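Setting Up and Putting Away a Felt-Covered Activity Table
Family Learning Room Handbook, Gakstead Community Center
Revised March 29, 2023
Prepared by Cheuk-hei Chien, Program Office

This page explains how staff and room hosts are to prepare the activity table for open play, and how to clear it at closing. Please read it in full before your first shift.

What you will need
The large felt cover from the Kindano cabinet
One soft clothes brush
A lint roller
2 shallow trays
The block set and the lidded tub of small pieces
A damp cloth and a dry cloth

Step 1. Prepare the tabletop
Wipe the table with the damp cloth and then dry it completely. Felt laid over a moist surface will hold the moisture and may mark the finish.

Step 2. Lay the cover
Unfold the cover over the center of the table and work outward with flat hands. Do not pull on the corners. The cover should hang evenly on both long sides.

Step 3. Brush the nap
Brush in one direction only, from the window side to the door side. Use the lint roller for hair and crumbs.

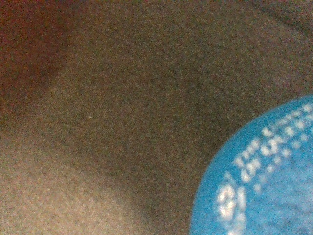
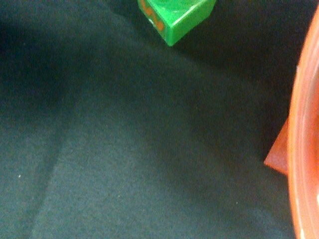
Felt keeps the memory of how it was folded, and most complaints about an uneven play surface come from covers that were stored badly. Smooth any ridge with the palm before setting out blocks. A soft crease like the pale line running down the dark green felt is acceptable for loose play with a few pieces, such as the bright green plastic cube resting on it, but it should be brushed out before children begin to stack. If a crease remains after brushing, turn the cover over and use the other side. Do not iron it. The fibers flatten under heat and will not recover.

Step 4. Set out the pieces
Place the trays at opposite ends of the table – never side by side – so that children can reach from either bench. Blocks with raised numerals or symbols should be checked for chipped edges as they are laid out. Damaged pieces go in the envelope marked Nishimura, inside the cabinet door.

Step 5. Clear the table
Return all blocks to their box. The full set weighs 700 grams on the office scale; a lower reading means that something is still under the benches.

Roll the cover around its cardboard tube with the brushed side facing in. Covers are washed by hand in cool water each October and dried flat in the Grandodar Room, which must be reserved through the Program Office. For a replacement cover, submit Form 22 with the table number written at the top.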